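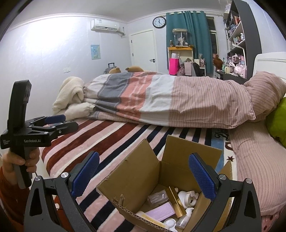 Tostex are back on the road, finally. Five years since the last proper run and the second album still hasn't been played live in full anywhere up north, so the July dates are a bit of a big deal round here. Raltthorpe gets the opening night, Partington the one after, then a gap while they move the gear down south.

Quick facts before this goes out. Doors 6 at both. Raltthorpe is the old corn hall again, standing downstairs, seats on the balcony if you ask when you book. Partington is the smaller room, 200 tickets and that's your lot. The first 100 went to the mailing list so if you were on that you should of had an email by now. Check your junk.

Support is Ritix, which I'm very pleased about. Saw them in spring in a pub with a terrible PA and they were still the best thing on the bill. Loud, short songs, drummer sings most of them. Get there early!

Orathai Noiphan is back on bass after missing the last record. Rang her for a chat between rehearsals and she says the set is the full album in order, then older stuff, and the older stuff is still being argued over. She wants the slow one. Thongchai Suksawat doesn't. He's redone a lot of the keyboard parts as well - "half of them were only ever on the record because I'd run out of time," is how he put it to me. No brass this time, sorry to those who asked.

New single might be in there too. Couldn't get a straight answer. My money's on it turning up at Partington as the second night is usualy looser.

Merch: reissued vinyl, a tour shirt in two colours, the lyric book. Card only on the stall. Vinyl will run out at the first show, it did last time, and there isn't a second box coming.

Last bus from Raltthorpe goes before the encore so sort a lift. If you've one spare seat or more, reply to this and I'll match people up like before. Review of both nights in the next issue, plus the Ritix interview which I still haven't typed up.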